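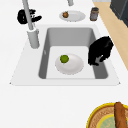 We use cookies to remember your settings and to count visits. Accept all | Manage choices

Water softeners: frequently asked questions

Answers apply to the Vevitz and Korano domestic ranges supplied from our Skikoncombe depot. Commercial units are covered separately.

What does a softener do?

It exchanges calcium and magnesium ions for sodium ions as water passes through a bed of resin. When the resin is exhausted, the unit flushes it with brine and sends the waste to the drain.

How do I know if my water is hard?

Your water company publishes a hardness figure by postcode. It may be given in milligrams per litre or in degrees. The Vevitz control panel accepts milligrams per litre of calcium carbonate only, so convert before entering it. Private wells should be tested.

Can I drink softened water?

Most adults can. We still recommend one unsoftened tap at the kitchen sink, and it should be used for making up baby formula and by anyone on a low-sodium diet. The installer tees this supply off before the softener.

Which salt should I use?

Korano units take block salt. Vevitz units take tablets. Do not mix the two, and do not use table salt or de-icing salt in either.

How often does the unit regenerate?

Metered models regenerate when the set volume has been used. Timed models regenerate at 2 a.m. on the programmed nights. Water drawn during regeneration is hard. If you run a dishwasher or washing machine overnight, move the start time.

The display shows code 116. What does it mean?

The valve has not reached its home position. Switch off at the wall, wait three minutes and switch on again. If the code returns, put the unit in bypass and book a visit. Code 993 is a lost clock setting and can be cleared by re-entering the time.

Why is there still scale in my kettle?

Either it is being filled from the unsoftened tap, or the bypass valve has been left open. Old scale in pipes and heaters also takes some weeks to clear.

Can I fit the unit in a garage?

Yes, if it is frost-free. Lag all exposed pipework by October. Damage from freezing is not covered by the guarantee.

Do you service Morikawa units?

No. We hold no parts for them — resin excepted, which is a standard grade.

Comments (3)

tapwasher: Code 116 came back twice. Turned out to be grit in the valve, fixed on the visit.

Hilltop2: Does the bypass need to be open or shut when going away?

eastfield: Shut the main stop tap and leave the bypass alone. Page 3 of the Vevitz manual.

Related
Choosing a drain point
Hardness conversion table
Korano block salt: delivery areas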